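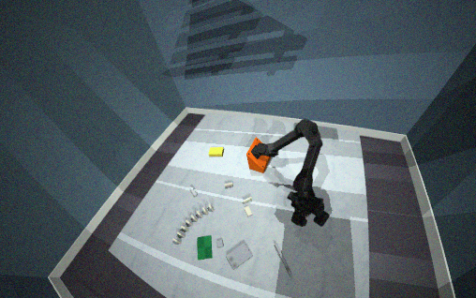

*Simulated arm and a row of domino-like blocks, Jirine bench setup.*

Every April our little shop argues about whether to buy a robot arm, and every April somebody wants to skip straight to the purchase order. I was that somebody for 2 years running! The Anunar quote looked great, the Jaidee quote looked cheaper, and I'd have signed either one before lunch.

What changed my mind was spending a Thursday with the simulator (we use Druna, and yes, it's clunky). I now think the sim time belongs in the budget as its own line, ahead of the arm.

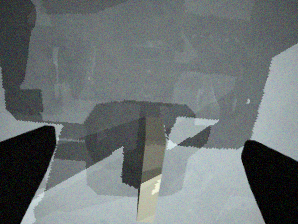

Grippers are where small shops get the money wrong. We price the arm to the penny and then treat the fingers as an accessory, like floor mats on a new truck. But look at a slim upright block standing between two fingers with a wide gap, and you start asking the boring questions: how far do they close, what's our narrowest part, what does a second set cost? I'd hold back 20 percent for exactly that stuff. Our building went up in 1910 and the floor isn't level either, so add shims.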